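Is it worth paying for a "PC health check" on a five-year-old tower?

Posted in Home computing > Repairs and upgrades

Ilham Wattimena
My desktop has got slow and rather loud since February. The shop in Branau wants to sell me their Sanilton Care Plan, where you pay a yearly fee and they open the case, clean it, "optimise" it and give you a printed score. Mine got 1180 on the free test they ran at the counter. The man said a healthy machine of that age should get 2389, so mine was "working at half strength". He couldn't tell me what the number measured.

I'm suspicious of any test run by the people selling the cure. On the other hand it really is slow, mostly when starting up and when I open a lot of photos. I do letters, accounts and family pictures on it, no games. Is there anything in these plans, or am I paying somebody to blow dust about?
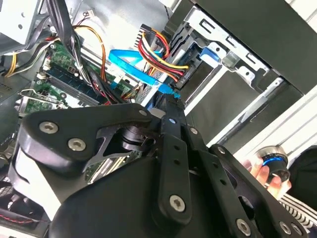 Desktop tower with the case open

I have a screwdriver and some patience, but I've never replaced a part. Please don't just tell me to buy a new one.

Mārtiņš Mägi
You're right to be wary. A score with no units and no named test is worth nothing. Ask which program made it and whether you can run it at home. If they won't say, walk out.

As for the noise, dust is the usual suspect and you can deal with that yourself in half an hour:

1. Shut down properly, switch off at the wall, pull the power lead and hold the power button in for a few seconds.

2. Take the tower somewhere you don't mind getting dirty and remove the side panel. Don't force it. Some slide back, some lift, and plenty have a catch you'll only find by reading the manual.

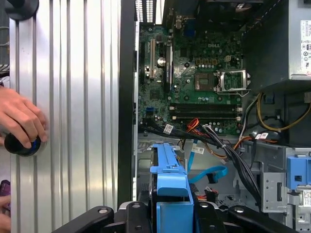
3. Hold each fan still with a finger and use short bursts of canned air. Keep the can upright. Leave the power supply closed, whatever the videos say.

4. Refit the panel and listen. If one fan still rattles, it's probably worn, and a replacement is cheap.

None of that will make it start faster, and I'd distrust anyone who claims it will, unless the thing has been overheating. Slow starting and slow photos sound to me like an old spinning hard disk. Look up the model of your drive before spending anything. If it is a spinning one, moving to a solid state drive is the only upgrade I'd bother with for letters and accounts. Back up first, and open a few of the copied files to check they're all right.

Also look at what loads at startup. I took two "helper" programs off my sister's machine, both put there by a shop that had charged her for a tune-up.

fladeteck_user
i had the care plan for 2 years, they were nice enough but i couldn't tell the difference. swapped to an Iwasaki drive in the end and its fine now. might just be my pc though

Ilham Wattimena
Thanks both. I rang and asked what the test was called and was told it was "in-house", so I've said no to the plan. The drive is a spinning one. Will back up this evening and have a go at the dust first.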